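Stutine Allotment Association
Minutes of the April meeting, Monday, 7.30 pm

Chair: Dolores Calloway. Apologies: Geren, who sent them after we had started.

1. Last minutes. Agreed, apart from the word "shouting", which is now "discussion".

2. Money. The balance is £1,118. The water bill is £637 and was received with the usual silence. Matić asked whether plots by the tap should pay more. Plots by the tap thought not.

3. Hedge. Still there. Tranis Groundcare quoted for cutting it on one side. The other side belongs to the council, who say it belongs to us. Dolores to write again, less politely.

4. Waiting list. 5 names, 3 of whom have stopped answering the phone.

5. Summer show. Longest bean to be measured straight. Bending it back afterwards is the grower's own affair. The marrow class stays, despite last year.

6. Any other business. Matić raised the bonfire rules. The chair raised the time.

Meeting closed 9.10 pm. Next one in the same hall, bring your own mug.
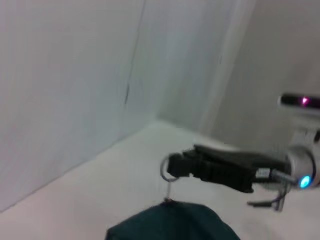

Corrections to the chair before then, in writing, and please keep them shorter than the minutes.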